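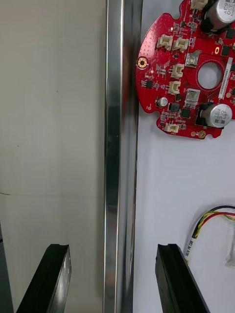
wrist cam view, round board + the loom, Friday session

Uibo club forum › Builds › Board pick task, anyone got this working?

lkushnir
ok so the board pick task for Arkside. Fingers come down open over the rail and then I'm stuck on where to go in. Rim has all these notches and scallops so edge detection gives me a different center every run. 3 tries yesterday, 3 different centers. Ideas??

baran_t
dont use the rim. Two gold mounting holes, left edge and bottom edge. Fit to those

lkushnir
tried. they blow out when the lamp is on. also half the board is out of view at that height

baran_t
so go higher. or turn the lamp off lol

Dzintra L
Big through-hole is the better target imo — white table shows right through it, red all around, you wont get more contrast than that. Threshold and done. Mounting holes only for rotation after.

baran_t
Disagree, one hole gives you position and nothing else, you need two points anyway so why not start with two

Dzintra L
because she just said they blow out??

raimonds_s
More worried about the caps. The 330 / 63V ones stand up off the board and if you close from the right side you'll clip one. We bent one on the Brelstead board in January, same kind of mistake. Come in from the left.

lkushnir
left is where the rail is tho. not much room for the finger

raimonds_s
Then move the board. Its not glued down. Rules say anywhere on the white area

lkushnir
wait really. I thought start position was fixed

raimonds_s
Fixed for the finals. Not for the qualifier, read section 2

gmagi
whoever has the bench next — please get that wire bundle out from under the arm before you run anything. Black/red/yellow one with the white label. Finger is right next to it

lkushnir
thats mine, sorry, moving it

gmagi
also what speed are you at

lkushnir
3000 in the config. no idea what the unit is

gmagi
steps. halve it until you trust the center

baran_t
still say mounting holes. Will post my script tonite

Dzintra L
post both and we time them

lkushnir
fine, doing the big hole first, bench is free till 2. Will report back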